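**Curkudholm, January** – A furniture shop on the edge of town says it can tell you where to put your picture frames, and it would like 865 crowns for the advice.

Platuvwood, which has sold side tables and shelving here for 10 years, has opened what it calls a "settling room". Customers bring a framed picture from home, or borrow one, and try it out on a table or a counter before deciding what furniture to buy. The fee comes off the bill if you spend 2,305 crowns or more. Most people who only want somewhere to stand a photograph of their nan will not.

The idea comes from Jacinto Valdovinos, who runs the shop floor. He argues that small frames get lost at home because they are put down wherever there is a gap. "People choose the table first and the picture last," he said. "Then they wonder why it looks wrong." He did not offer any evidence that people wonder this.

The room is plain enough. There is a round table with a light wood top, a long white counter and a black coat stand. Small black-framed pictures are the main business, and a few ordinary things are left lying about to make it feel lived in, though a bottle of Coca-Cola and a little red ball will not remind everyone of home.

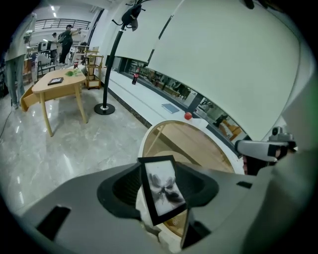
Do you need to pay anyone to find a spot for a picture frame? Most households manage with a shelf, a bit of daylight and a second go if the first one looks odd.

Valdovinos says sessions last as long as the customer likes. The shop's leaflet says otherwise, putting the limit at 2 frames per visit, with a further charge after that. Asked which was right, he said the leaflet was being reprinted.

Rival shop Prurorlow, across the square, lets customers carry frames round the showroom for nothing and has no plans to change. A spokesman for Chiu, the firm that makes Platuvwood's frames, said it supported "any project that gets people thinking about display" – a fairly safe position for a company that sells frames.

Bookings are open until the end of the month. The fee is not refunded if you go home and put the picture back where it was.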